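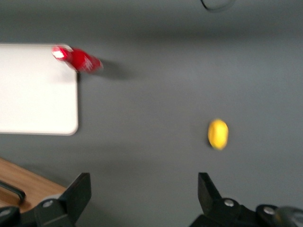
I cleared off the gray table this afternoon. It had been bothering me for 3 weeks. Things land on it when I come in from Itley and then they stay there. I threw out a folded map, a dead pen, and 11 receipts, one of them for a lunch in Ledesma that I don't remember eating.

My rule now is that anything without a home goes on the white tray. The Coca-Cola bottle is a tray item. So is the mail, once I've opened it.

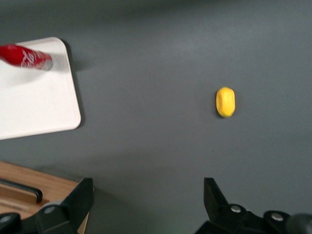 The small yellow thing is harder. It doesn't belong in the kitchen and it would get lost in a drawer, so for now it gets the table to itself. I looked at a Fideser organizer with little compartments, but I'd only fill it up. Next is the hall shelf, which is worse.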